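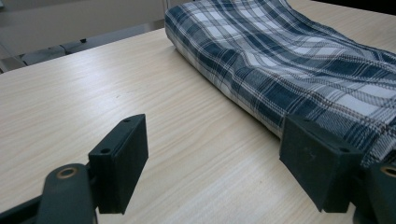
Plaid cloth on the folding table, rounded fold toward the near left.

18/01/2022

Folding day, or most of one. I meant to get through the whole linen shelf and I got through the plaid pile and half the plain whites, so somebody else can have the napkins (please!).

I started with the big checked one, dark teal-blue and white with the thin reddish-brown line, because it's the one everybody grumbles about. Left to itself it comes off the shelf looking like something slept in. Folded it in half, then half again the same way, then over once more, and let the last fold stay fat and round instead of pressing it down. I like it like that. There are still ripples across the top and I've stopped fighting them. If you press the roll flat you get a hard crease, and then the crease is there for good, see the green one from April.

Checks are a blessing for this, by the way. On a plain cloth I'm guessing where square is, but on a plaid you just follow a stripe along the edge and if it wanders off you start again. I started again twice. The pale stripe is easier to follow than the dark band, at least for my eyes.

Shelf labels, so I don't have to work it out again:
Wevitz bin – plaids and checks, fold facing out
Witton bin – plain whites, anything with a hem coming loose goes on top
Awasthi bin – odd sizes, still a mess, don't look in there

The Wevitz bin is the shallow one and it takes 4 of the thick folds if you don't shove. A fifth goes in but the lid rides up and then slides off in the night, and I find it on the floor in the morning. Four it is.

Amedeo Lombardi came by around the middle of all this and wanted to know why I don't just roll everything. We had the whole rolling argument again. He's right that a tight roll takes less room, and I'm right that you can't stack them, and neither of us moved an inch. He did show me a nice way of tucking the loose corner in under the last fold so it doesn't flap open when you carry it. I tried it on one of the whites and it held all the way to the shelf – will try it on a plaid next time, though I suspect the thick ones won't have it.

Table notes. The pale top is good for this, smooth enough that the cloth slides when you want to turn it. Maybe a bit too smooth: the small napkins skate all over the place and I ended up holding one end down with my elbow. I also caught myself lining cloths up with the wood grain, and the grain doesn't run square to the way I stand, so that whole first batch of whites went crooked. Use the table edge!

Grivbridge order: they sent the 300 mm shelf dividers and I'd asked for the next size up. They do fit, there's just a gap at the back where things fall through. I've written to them, order 642 if anyone picks up the phone while I'm out.

Still to do: napkins, the Awasthi bin, find the good marker, re-letter the Witton label where it got smudged. And the green one wants a steam, if anybody has the iron out anyway.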